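Gwilliam Opens Planning Service for Care Homes and Small Hotels Weighing Laundry Robots

Gwilliam, the equipment planning firm, said in December that it has opened a fixed-scope service for care homes, small hotels and student housing operators that are thinking about buying or leasing a humanoid robot for laundry work. The service covers a site survey, a task list, a three-year cost sheet and a written recommendation, which may be a recommendation to wait.

The service was developed with Ilteck, which supplies robot hands and arms to integrators, and with Heleck, a leasing company. Neither company pays Gwilliam a commission on equipment that clients go on to order.

"Most of the budgets we are asked to look at have one line for the robot and no line for anything else," said Mbali Pretorius, head of planning at Gwilliam. "The robot is the line people argue over. The lines that go wrong are floor space, power, supervision and the machines they already own."

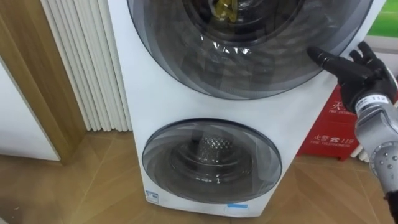
The survey begins with the client's existing washers and dryers. Gwilliam records the make and age of each machine, the height of every door, the way each door opens and the clear floor in front of it. A tower with two round doors, one above the other, counts as two tasks in the cost sheet, because the hand has to work at two heights, and a door rim that a person grips without thinking has to be checked for a place where a robot fingertip can get hold. Anything standing close beside the machine, such as a radiator on one side or a fire extinguisher cabinet on the other, goes on the floor plan and is treated as fixed unless the client says otherwise in writing.

Fire equipment is never moved to suit a robot. Where the working area would block access to it, the survey report will say so and the client will be asked to propose another location.

The fee is $1,000 per laundry room and is credited against later Gwilliam work if the client goes ahead within 6 months. The survey form has 44 items, down from a longer version used in early trials, and can be completed in one visit at most sites. Operators with several identical rooms pay for one full survey and a shorter check at each of the others.

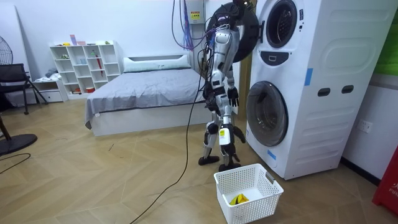

A robot at a stacked washer-dryer, with the upper door open and a laundry basket on the floor.

The cost sheet separates purchase or lease payments from what Gwilliam calls room costs. These include overhead support, cable routing, additional outlets, replacement baskets and any flooring work. The sheet also carries a line for staff hours, which Gwilliam enters at the full rate for the first year. Clients may lower the figure for the second and third years, but the report will show both versions side by side.

"We had one operator who had budgeted no staff time at all from the first month," Pretorius said. "We put the hours back in and the project still made sense to them, on a slower schedule. They would have found out anyway, but after signing."

The planning method was tried out first at Prenitz, a residential care group that does its own washing on site. Gwilym Bellis, who manages facilities for the group, said the survey changed the order in which Prenitz intends to spend its money.

"We went in expecting to talk about robots and spent the first hour on door hinges," Bellis said. "Two of our rooms have machines that are near the end of their lives. It made no sense to plan around those doors and then replace the machines a year later, so the washers come first now and the robot decision comes after."

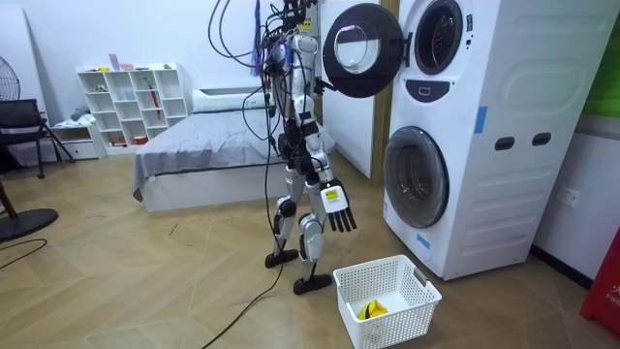 Prenitz has not placed an order. The group plans to replace the older washers, repeat the survey in those rooms and then ask for lease quotes. Bellis said the board had asked for a figure it could hold to and that the three-year sheet gave it one, with the uncertain items listed separately at the end.

Heleck will provide indicative lease rates for use in the cost sheets. The rates are for planning only and are not an offer of finance. Ilteck will provide reach and grip data for its current hands, and will answer questions from Gwilliam's surveyors on particular doors, handles and latches. Clients that are considering hardware from another supplier can send the same data from that supplier, and Gwilliam will use it in place of Ilteck's. 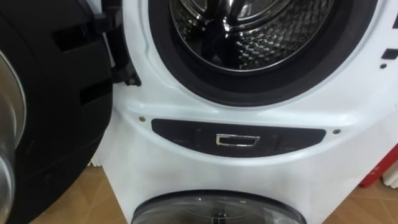

The report grades each task in the room as ready, possible with changes, or not recommended. Opening a door, taking items out of a drum and placing them in a basket are graded separately, as are loading and setting the controls. Folding is outside the scope of the service for now. Gwilliam said it would look at adding it when it has enough site data to put a cost against it.

Clients are asked to have a floor plan, the machine manuals and a recent electricity bill available before the visit. If the manuals have been lost, the surveyor will take measurements on site – this adds time to the visit but does not change the fee. Rooms that are shared with residents or guests need a separate note on opening hours, as the report has to say when the equipment could be used.

Reports are delivered as a written document and a spreadsheet that clients can edit. The spreadsheet has 396 cost lines, most of which are blank for a typical single-room site. Gwilliam will go through the results with the client by phone and will answer written questions for a month afterward.

Bookings are open now. Operators can ask for a survey form and a sample cost sheet through Gwilliam's planning desk, which is staffed from 9 a.m. to 4 p.m.

About Gwilliam

Gwilliam advises small and mid-sized operators on buying, leasing and replacing building equipment, including laundry, kitchen and cleaning machinery. It does not manufacture or sell equipment.

Press contact: Mbali Pretorius, Head of Planning, Gwilliam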